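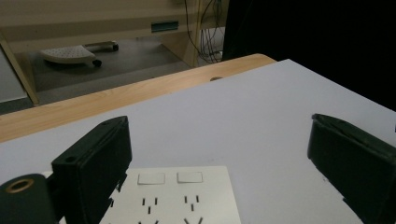

Small Shop, Long Hours: Viera Kollár on Twelve Years of Fixing Lamps

03/04/2019
By Ludmila Ďurica

Viera Kollár opens her lamp repair shop, Flirnel, at nine and usually has the radio on by five past. The shop is one long room behind a bakery. On the morning I visit there are two customers ahead of me, one with a desk lamp wrapped in a towel and one who only wants a bulb.

Kollár did not set out to fix lamps. She trained as a bookkeeper and worked for a furniture importer called Zamico until it closed its local office.

"They let us buy what was left in the storeroom," she says. "I bought 80 table lamps because they were cheap. Most of them didn't work. So I had a choice, learn or throw them out."

She learned from library books and from a retired electrician named Kolář, who came by on Saturdays and was paid in coffee. By the following October she had sold all but a few, and people had started bringing in their own.

The work is mostly the same four or five jobs. Sockets wear out. Switches get stiff. Cords crack near the base, where they bend every time someone moves the lamp to dust.

"A new cord is the job I do most," she says. "People come in and tell me the lamp is dead. The lamp is fine. It's the cord, or it's the plug."

She charges a flat fee for rewiring a table lamp and quotes everything else by the hour. Last year she took in 243 repairs and sent 12 back untouched. Some of those had cracked bodies she couldn't make safe. Others would have cost far more to fix than their owners wanted to pay, and she told them so at the counter.

I ask whether cheap new lamps have hurt the business. She thinks about it while she looks for a screwdriver.

"Yes and no. Fewer people bring in the ordinary ones. But the ones who come really want that lamp. It was their mother's, or they bought it on a trip. They don't ask me if it's worth it."

The harder problem is parts. Her usual supplier, Priltia, stopped carrying cloth-covered cord two years ago and now sells only plastic. She buys the cloth kind from a mill that has a large minimum order, and she splits it with a theater prop shop across town. Shades are another matter. She used to make them herself and gave it up.

"My hands get tired, and a shade takes a whole day," she says. "I send people to someone else now. She's better at it anyway."

Kollár gives a short class once a month on basic household wiring – how to change a plug, how to tell when a cord should be replaced, when to stop and call an electrician. It holds eight people. She says most of them have never opened a plug before, and that the first twenty minutes go to finding the right screwdriver.

"I always start with unplugging it," she says. "You would be surprised how many want to skip that."

She has no plans to grow. A second shop came up for rent last spring and she went to see it, then decided against it because of the stairs. She would like to hire someone for two days a week – a person who is patient and can write legible tickets.

The man with the towel comes back to ask when his lamp will be ready. Friday, she tells him, after lunch.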